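Trosent kitchen demo, visitor notes and data card

Last updated: June

# Flalline open day: what we were shown, and what came home on the drive

This folder holds the simulated kitchen episodes that Trosent handed out to visitors at the Flalline open day. I went because our group was asked whether we should license the full set. I am writing down what the episodes contain and what I would want answered before anyone signs anything.
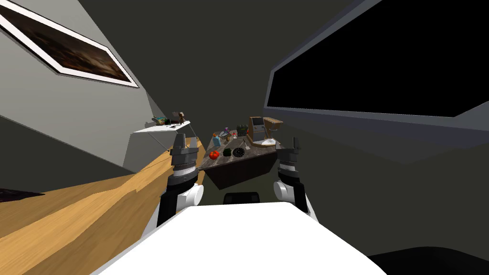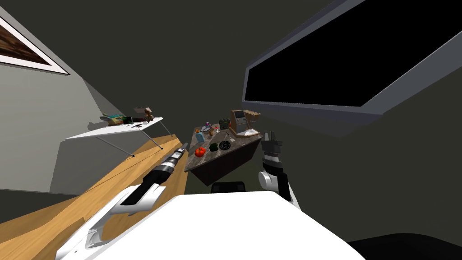

Simulated kitchen, robot's own view, both grippers empty.

The presenter called the task "kitchen assistance." On the day that meant the robot picking one item off a crowded counter and putting it down somewhere else on the same counter. We watched it on a wall projector at 400% speed, and I had to ask twice before someone played an episode at normal speed. It looks a lot less like assistance when you sit through the pauses.

## Contents

- 347 episodes in the handout, all rendered, no real robot anywhere
- 251 of them marked "success" in the index
- 2 arms, joint positions and gripper state for each
- One text instruction per episode, in English

## How "success" is decided

Badly, in my view. The checker looks at the position of the target object at the last step and nothing else. If the arm sweeps three other things onto the floor along the way, the episode still passes. I asked Emmanuel Rotich, who ran the session, whether anyone reviews the passes by hand. He said a sample gets reviewed. He did not know how large the sample was and promised to find out. I'll add the answer if it comes.

The failed episodes are included, which I was glad to see. They have no failure reason, so you will have to watch them yourself.

## Things I would not claim from this data

That it transfers to hardware. The talk had one slide on transfer, a bar chart with no axis labels, comparing Trosent's policy with one trained on the Aguiar scenes. Questions on it were held for the end and the end never came, as the bus left at 4:30.

That it covers "kitchens." The handout has a single room layout. Object placement changes between episodes, but the furniture does not.

That both arms are needed. In most of what I have watched, one arm does the work while the other hangs in the air.

## Loading

The files open with the Ollura reader. The version on the drive crashed on my laptop until I removed the spaces from the folder name. Joint angles are in radians, although the printed sheet says degrees.

## License

Evaluation only. The sheet and the license file disagree about whether you can publish results, so ask first and get it in writing.

## Still open

- Size of the hand-reviewed sample
- Axis labels for the transfer chart
- Whether the paid set has a second room

Contact: open an issue in this folder | Copyright the note's author, data copyright Trosent | Back to top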